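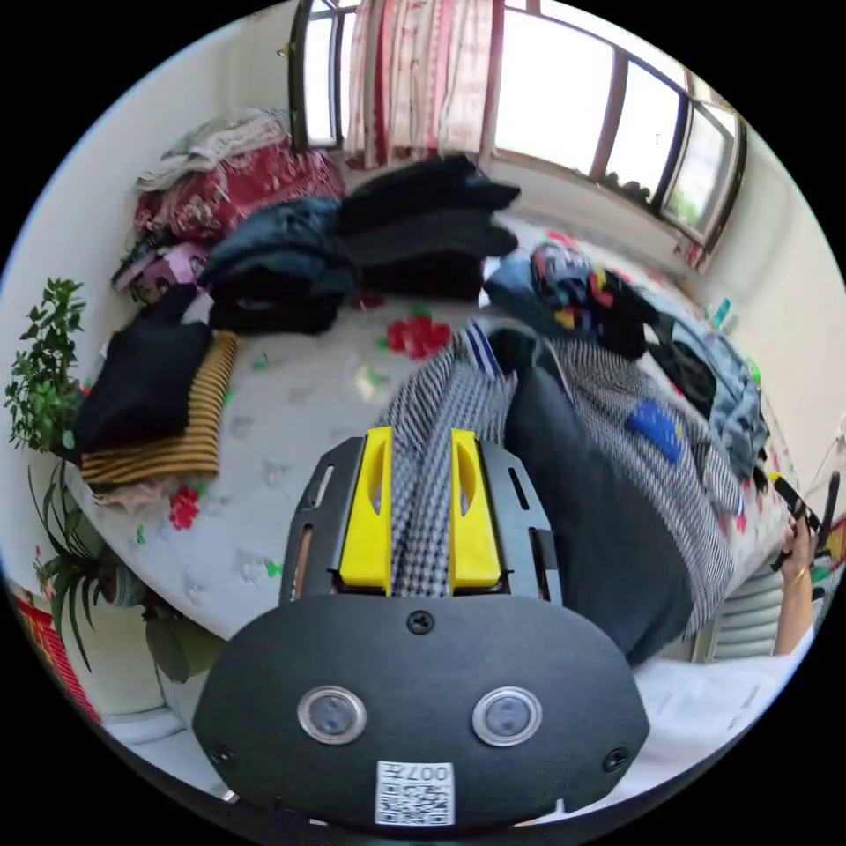
Folding and sorting on the bed: your questions

These are the questions guests and long-stay residents at Drurngate send me most often about clean clothes. I answer them the way we do it in the house. If your own way works, please keep it.

Why do you fold on the bed and not on a table?

The tables in our rooms are small, and a bed lets you keep several piles open at the same time. Put a clean sheet on first. Clothes which are clean should not lie on a cover where people sat with their outdoor trousers.

Where should I begin?

With the big things. A blanket takes half of the bed when it is open, so fold it first and place it in a far corner. After this come jumpers and trousers, then tops, and small things at the end.

Do I sort by person or by kind?

If you live alone, by kind. If you are a family, by person first, and by kind inside each pile. Ya-wen Kwok, who stayed with us with her children, tried it the other way and had to sort everything again in front of the wardrobe.

All my dark clothes look the same. What can I do?

Keep black and navy in separate piles and fold near the window in daylight. Under the evening lamp I also make mistakes with these two colours.

How do I fold jeans?

Close the button, lay one leg on the other, and smooth the seat with your hand. Then fold from the hem to the knee and once more to the waist. Jeans can go at the bottom of a pile, they are heavy and do not mind it.

Should knitted sweaters go on hangers?

No, please fold them. On a hanger the shoulders become long and pointed. Sleeves go to the back, then fold the body in 2 parts, or 3 if your shelf is narrow.

Which way should the fold face?

The round edge looks to you, the open edges look to the wall. Then you can take one shirt out and the others stay in place.

What about long scarves and thin, slippery fabric?

Leave them for the end. Lay the piece flat along the bed, fold it lengthwise, and roll it loosely. A stack of thin fabric always slides, so a small box is better – a shoe box is enough.

How high can a pile be?

The Tavares shelves in the upstairs rooms allow a pile as high as your forearm is long. Higher than this it leans, and the lowest clothes get hard creases.

Something is still a little damp. May I fold it?

Please do not. Hang it over the chair until the next morning. Waistbands and pockets are the places to check, also the inside of a hood.

Can I leave clothes behind when I move out?

Yes, if they are clean and folded. Put them in an Oseo bag from the hall cupboard and write "adult" or "child" on it. Arwel Wogan takes the bags away at the beginning of June. Underwear and single socks we cannot accept.

My question is not answered.

Write a note for Darius Sakalauskas and leave it at the desk – I read them in the evening.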